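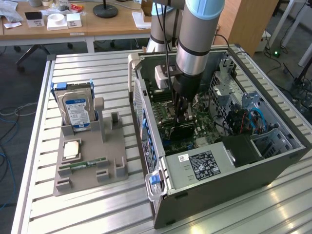

Demonstration collection

Search Go Search this wiki

Demonstration collection is the gathering of recorded examples from which a robot learns to carry out a task. Each example, called a demonstration or an episode, pairs what the robot's sensors reported with the commands the arm was given at the same time. A learning system is then trained to produce similar commands when it meets similar readings.

Methods

Demonstrations are commonly recorded in one of two ways. In teleoperation, a person drives the arm from a distance with a hand controller, a pair of grips or a second, smaller arm whose joints the robot copies. In hand guiding, the person takes hold of the robot and moves it through the task. Hand guiding is easier to learn, but the person's hands and body often block the cameras, and some groups replay the motion afterward to get clean video.

A typical record holds the joint angles, the gripper opening, the video from one or more cameras and, where a sensor is fitted, the forces at the wrist. All of these must share a clock. A camera that lags behind the joint readings can spoil a whole set without any single episode looking wrong.

Computer assembly and disassembly

Desktop computers are a common subject. The parts are cheap and come in standard sizes, and the work covers a wide range of difficulty. Lifting a hard drive from a holder is simple. Seating a memory module calls for close alignment and a firm push, and placing a processor leaves little room for error. Cables are harder still, as they bend differently each time.

Loose parts are usually kept in a fixture beside the case. The fixture gives each part a known starting place and makes it quicker to reset the table between episodes. If the fixture never moves, however, the trained system may fail when it is shifted even slightly, so operators are often told to change its position during a session.

The Wislow set

The Wislow set was recorded at the Plitport workshop under Kheri Sang and released on Apr 25, 2022. It contains 2,000 episodes, 500 of them showing parts being removed and the rest showing parts being installed. Each episode was recorded by 2 cameras. Failed grasps followed by a recovery were kept and labeled. A later set, Killula, used the same file layout but added wrist force readings.

Quality and review

Episodes are normally checked before training. Reviewers remove those with missing video, long pauses or a part left out of place at the start. Opinions differ on mistakes. Simões, a review tool written for the Wislow set, marks them but leaves the choice of whether to use them to the person doing the training.

See also

Imitation learning
Teleoperation
Motion planning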